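Storing large toy bricks in a blue plastic bin: sorting, cleaning and the speckled floor

Home storage > Toys and playrooms
Posted June 11, 2019 by Tallboy_R
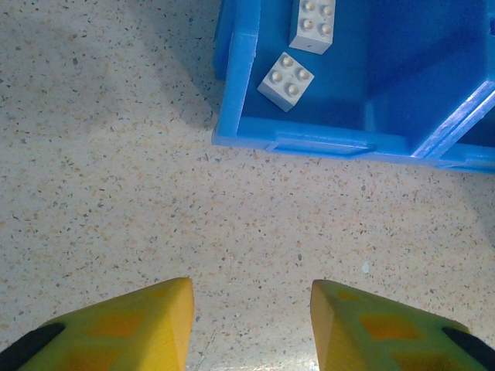
I am trying to settle on one open bin for the large bricks, the 2x2 size with four studs, and would like opinions before I buy more of the same. The bin is rigid blue plastic with a thick rim and a recessed slot in the front edge for the fingers. It lives on the floor. The room has a speckled beige covering and grey bricks are hard to pick out against it, so anything that misses the bin tends to stay where it lands until someone treads on it.

The full collection is 145 bricks in mixed colours. My points are these:

Should the light grey bricks be kept apart from the others, or is sorting by colour a waste of effort at this size?

Is an open bin acceptable, or does dust become a problem between the studs? I looked at the lidded Hudix box but the lid has to be put somewhere while the children are playing.

What is the correct way to wash the bricks? A relative puts hers in the dishwasher and I am not convinced.

moss_and_mortar

Open bin, no lid. We had the Hudix for 6 months and the lid spent most of that time behind the sofa.

Sorting by colour is not worth doing with large bricks. Children tip the lot out and choose by eye. If you must divide them, divide by shape: plain bricks in one place, and wheels, doors and anything with a hinge in another. The odd pieces are what get lost at the bottom.

On washing: use a bowl of warm water at 30 degrees or so the hand finds comfortable, with a small amount of washing-up liquid. An old toothbrush gets between the studs. Rinse, shake, and stand them studs up on a towel so the hollow underside drains. Turn them over after an hour. Do not put them away damp, as water sits inside the tubes and starts to smell. I would avoid the dishwasher. The drying stage is hotter than people assume, and small pieces find their way to the filter.

Dust is easily dealt with. Empty the bin, wipe it with a damp cloth, dry it, refill. I do ours in January and again in the summer.

Gesaver77

Get a play mat with a drawstring. Problem solved.

quarterturn

The mat is a fair suggestion for the floor problem but it is poor storage. The bricks end up in a sack and the sack cannot be stacked or slid under anything.

I would keep the rigid bin and put a plain dark rug under the play area. Light grey on speckled beige is about the worst combination for finding things, and a rug with a flat weave costs less than replacing the floor. Avoid a deep pile. We bought a Villca one with a long pile and bricks disappeared into it completely.

Two further points on the bin. Check the handle slot for sharp moulding flash before giving it to a child. Ours was a Britance and needed a light rub with fine abrasive paper along the lower edge. Secondly, do not fill it to the rim. A full bin of large bricks is heavier than it looks and will be dragged by one end, with marks on the floor to show for it. For your quantity I would use 2 bins, both part filled, and put out one at a time.

Tallboy_R

Thank you. Rug ordered, flat weave, dark green. I will leave the colours mixed and wash by hand. The mat does not suit us as the bin has to go under a bench at night.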